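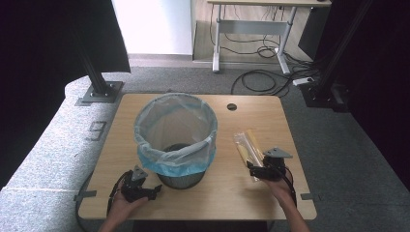
Short jaws or long fingers for hand-held grippers on thin plastic packaging?

Posted by mesh_and_liner, Saturday, April 28, 2018
Forum: Prekik Community Help > Hardware > End effectors

I'm trying to settle on one gripper for a two-handed tabletop setup and would like to hear from people who have used both kinds.

The setup is a pair of hand-held grippers, one per hand, each with a triangular plate on top for the tracker mount and one cable running back to the controller. A person does the task by hand with the grippers, we record jaw width and pose, and later the same jaws go on a pair of small arms. So whatever I choose has to work twice, once in somebody's fist and once on a wrist flange.

The pair I have now is from Faltow, with the short black jaws they come with. I also have a loaner set from Karier for a few more weeks. The Karier fingers are longer and narrower and have a soft pad on the inside face. Both run off the same Radebe controller with the same firmware, and I have the close force set the same on both as far as I can tell. The numbers in the two manuals aren't given in the same units, so there may be an error there.

The task is tidying. There is packaging on the table and it goes into a wastebasket. Some of it is full packages, like long wooden-looking sticks in a clear wrapper, and some of it is just a clear bag. The wastebasket has a liner folded over the rim.

What I have seen so far:

Full packages are easy with the short jaws. There is something stiff inside to close on. You can take hold at one end, the whole thing stays straight and you can aim it. With the Karier fingers I get more sag at the far end. I think the fingers flex a little sideways when the load is off to one side.

Plain bags are where it gets confusing. With the short jaws the bag is held well once you have it, but getting it is harder. The jaw tips are thick and the plastic lies flat on the wood, so you end up pushing it across the table. The Karier tips get under the edge much better. 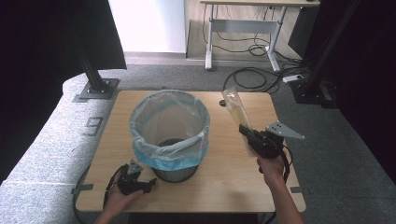
Letting go is the other problem. A light bag doesn't always drop when the jaws open. It sticks to one side, and more often with the soft pads than with the bare jaws. I ran 400 drops in March, split evenly between the two sets, and 76 of them needed a shake or a second open and close. I didn't log which jaw set each one came from, which I know was a mistake. My impression is that most were the Karier set, but I wouldn't swear to it.

There is also the liner. If the jaws go in too low and open wide, they can catch the plastic on the way out. This happened with both sets. The longer fingers are worse for it when you tilt your wrist, and the shorter ones are worse when you have to reach down into the basket to let go.

So, my questions are these. Is there a reason to prefer short jaws that I'm missing, given that everything ends up on an arm later? Has anyone put a different tip on the Faltow jaws without throwing off the width reading? And has anyone found a surface that grips thin film but also lets go of it?

I have to return the Karier set or pay for it, so I'd like to decide before that. Cost isn't a big factor. They are close enough.

torque_wrench_ok
Posted 5 hours later
Marked as accepted by mesh_and_liner

I have used both of these, the Faltow pair for longer. I would keep the Faltow and change the tips.

The main reason is the arm side. A long finger in your hand feels fine, and you correct for the flex without noticing. Your eyes see the tip move and your wrist makes up for it. The recording doesn't know about that. It has the pose of the plate and the jaw width, and it assumes the tips are where they would be if the fingers were rigid. When you play it back on the arm, or train on it, you get an offset that changes with the load. We lost most of a month to this on a different task (closing box flaps) and blamed the camera calibration the whole time. With short jaws the error is still there but it was small enough for us to ignore.

You can check your own set in a few minutes. Clamp the body of the gripper to the table, close it on a ruler, and hang something small off the far end of the ruler. Watch the tips. Then do it with the other set. If the Karier tips move and the Faltow ones don't, you have your answer for the sagging packages too.

On changing the tips: yes, you can, and the width reading is fine if you re-zero it. The encoder on the Faltow is on the drive side and has no idea what is on the jaws. Whatever thickness you add to each inside face comes straight off the true opening. Put the new tips on, close them fully with nothing in between, and set zero in the Radebe tool under the jaw settings. Then check the open end as well, and don't assume the scale is right. Ours was a little off at full open even with the factory jaws.

For the shape, file or print a wedge that is thin at the very end and gets thick quickly. You want an edge that slides under film, and you want it stiff right behind that edge. Ours stick out 12 mm past the original jaw. I tried longer and got the flex back. Make one side thinner than the other if your people always approach from the same direction. If they don't, keep both the same or the left and right hands will behave differently and it will show in the data.

On the sticking, I think you have two things mixed together. One is static, the other is the soft pad itself holding onto smooth film. To tell them apart, wipe the jaws and the bag with a slightly damp cloth and try again. If the sticking goes away it was mostly static. If it doesn't, it's the pad.

What worked for us was a hard tip with fine ridges across it and no pad at all. The ridges hold film well enough as long as you take a fold of it and not a single layer. On letting go there is much less surface touching. Plain printed plastic does this without any effort if you lay the part down so the layer lines run across the jaw. We used it straight off the printer.

For the liner, limit the opening. There is no need to open all the way over a wastebasket. We set a soft stop in the controller at a bit over the thickness of the biggest package, and the catching mostly ended. The person can still pull past the stop if they need to. Also tell them to let go above the rim. A full package falls in fine, and a light bag will sometimes drift, so you may have to accept a few on the table.

One more thing about the cables. If yours come off the back and hang over the front of the table, check that they don't pull when one hand crosses to the far side. A light tug on the body turns into a jaw angle you didn't mean, and I have seen people blame the fingers for it.

Comment by mesh_and_liner:
Thanks, I did the ruler test on both. The Karier tips move enough to see without measuring. The Faltow ones I couldn't see move at all. I hadn't thought about people correcting for it by eye. I'll print some wedges this week and log which set is on each drop this time.

Comment by torque_wrench_ok:
Write the tip version on the part with a marker too. After the third revision they all look the same in a drawer.

grn_bracket
Posted the next day

Karier. Softer pads, better grip, and their support answers email. I never got a good reply out of Faltow about anything. If film sticks to the pads put a bit of masking tape over them.

Comment by torque_wrench_ok:
Tape works for a day. Then the edge lifts and the film sticks to the glue, and that's worse than the pad was. It also changes your zero a little every time somebody replaces it.

Comment by grn_bracket:
We change it every morning, no problems here. We aren't recording width though.

flatpack_lab
Posted 5 days later

I agree with keeping the short jaws, but I'd add that you should look at what the cameras see before you decide. We had the wrist camera mounted on the plate, looking forward over the jaws. With the short jaws the tips were right at the bottom of the picture, and with clear packaging we couldn't tell from the video whether the jaws had anything in them. The longer fingers put the contact point farther up where it was easy to see. In the end we tilted the camera down and stayed with the short ones, but it cost us a new bracket and a recalibration.

Clear bags are a pain for this in general. On pale wood you have the wrinkles and the shine to go by and not much else. We ended up using jaw width to decide if a grasp had worked, and with a single layer of film that doesn't tell you anything either, the reading is the same as closed. Taking a fold helps there as well, for the same reason given above about holding it.

I wouldn't put much weight on the March count without knowing which jaws were on. If you run it again, alternate the sets in small blocks and don't do all of one and then all of the other. Whoever is holding the grippers gets better over the session, and the second set will look good just from that. Dry days and humid days will also change the sticking, so try to get both sets done on the same day.

I don't have an opinion on the Radebe soft stop. We use a different controller and set ours in the recording script.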